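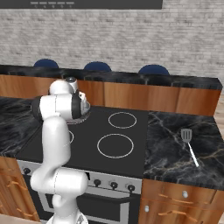
How often does the filter in a Jutwood under-sink unit need changing?

Every 3000 liters, or when the light on the filter head turns amber. In a hard water area the light may come on sooner.

Search the Help Pages
Enter a word or part number
Go

Section 7. Changing the Filter Cartridge

These steps cover the Falo and Swanepoel models. Both take the same cartridge. Have a towel, a shallow bowl and the new cartridge ready before you start.

CAUTION: Use this unit on the cold water line only. Hot water will warp the housing.

1. Close the inlet valve by turning the blue lever a quarter turn, so that it sits across the pipe.

2. Open the filter tap at the sink and let it run until the flow stops. Leave the tap open.

3. Set the bowl under the housing. The old cartridge holds almost a cupful of water.

4. Turn the housing to the left and lower it straight down. If it will not move, press the red button on the filter head to let out the pressure, then try again.

5. Lift out the old cartridge. Wash the housing with dish soap and rinse it well. Do not use bleach.

6. Take the rubber ring out of its groove and wipe it clean. Replace the ring if it is flattened or nicked.

7. Put a thin coat of silicone grease on the ring and press it back into the groove. Do not use cooking oil or petroleum jelly -- both make the rubber swell.

8. Remove the wrap from the new cartridge and set it in the housing, arrow up.

9. Screw the housing back on by hand until it stops. Do not use a wrench.

10. Open the inlet valve slowly. Check for drips at the head and at both fittings.

11. Let the tap run for 2 minutes, then close it. Hold the reset button until the light turns green.

NOTE: The first water may look cloudy or gray. Cloudiness is trapped air and gray is fine carbon dust. Run the tap again if either one remains.

Section revised by Lizelle Mkhize, April 2025

Related Topics
Reading the Indicator Light
Low Flow at the Filter Tap
Storing the Unit Over Winter
Ordering Cartridges and Rings

Contact Us | Copyright Jutwood, Skorndale | Back to Top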